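Domestic Handling Project: Interim Report to Tastevell
Prepared by Etenesh Alemneh, Fustdale Shared Workshop
20 April 2026

Purpose of this report

This report covers the second stage of the award made to the workshop for the construction of a two-armed machine able to assist with household laundry. It sets out the work completed since January, the present position on spending, and the matters on which the members seek agreement before the final stage.

Work completed

The first stage ended with a single arm working at a bench. Both arms are now fitted and wired, and each carries its own gripper. Bereket Belay redesigned the brackets which hold the grippers, and the revised parts have been in use without alteration since they were fitted. Cable tags were introduced at the same time, at the request of Kidus Abdella, who maintains the wiring record.

Small cameras have been added to supplement the main view. The software written by Daichi Tsuji selects between these views according to the task, and a member may override the selection at any point. Work has also moved from the bench to a domestic setting, with a built-in washing machine and a laundry basket on the floor. 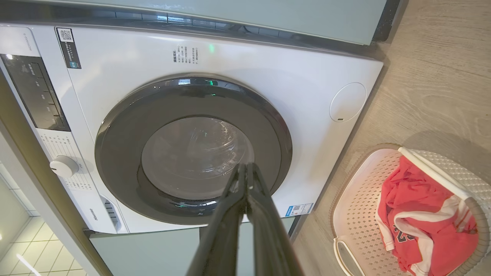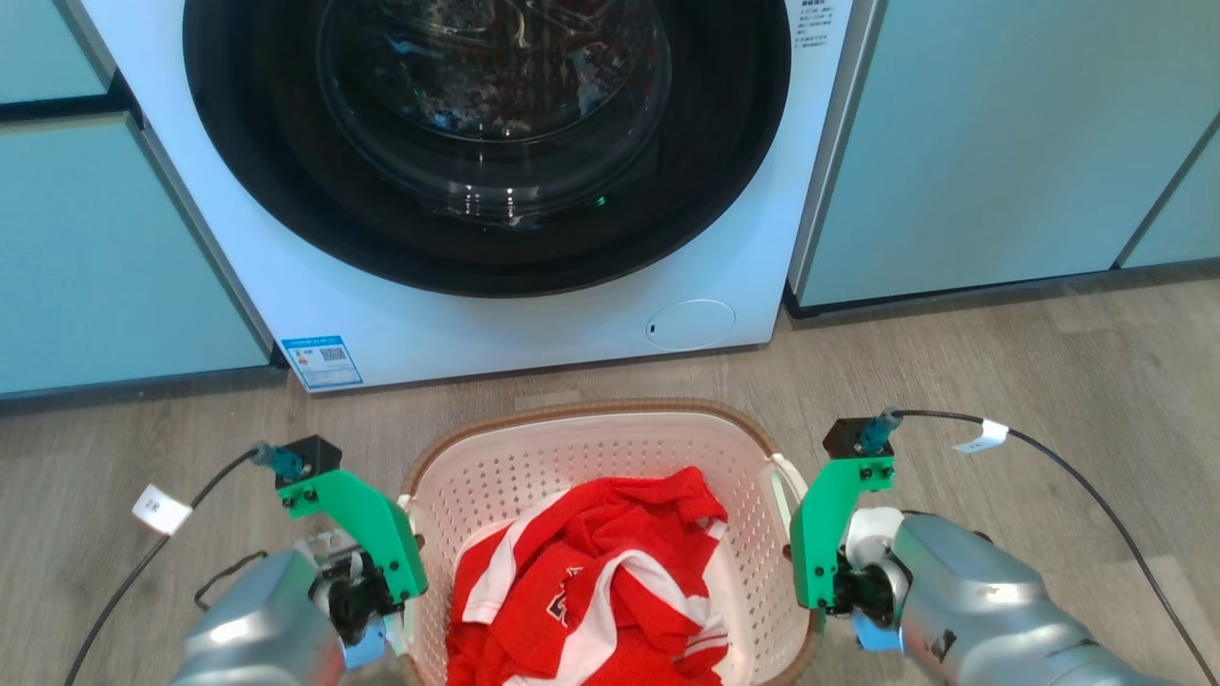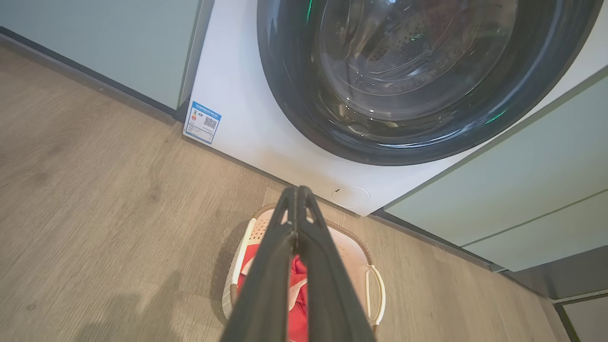
Washing machine and laundry basket, with the gripper or grippers in view.

Trials

The members logged 284 attempts in this stage, of which 246 were completed without a member stepping in. Most of the remainder arose from two causes. Soft garments tend to slip when taken by a single fold, and the position of the basket handles is sometimes misjudged when the basket has been turned. The second fault is understood and a correction is being tested. The first will require a different finger surface, and samples have been ordered from Lo Presti.

Opening the door of the washing machine remains the slowest part of the sequence. Fasil Beyene has proposed a change to the angle of approach — this would not call for new parts — and it will be tried before any further purchase is considered.

Expenditure

Of the 3,000 pounds awarded for this stage, some 2,000 has been spent, chiefly on motors, connectors and the second gripper. The balance is held for finger materials and a replacement power supply. No request for additional funds is made.

Matters for agreement

The members ask Tastevell to confirm that the closing demonstration may be held at Prullunlow in place of the workshop, as the rooms there are easier for visitors to reach. They also ask that the written safety procedure be accepted as a separate document, to follow once the door trials have been repeated.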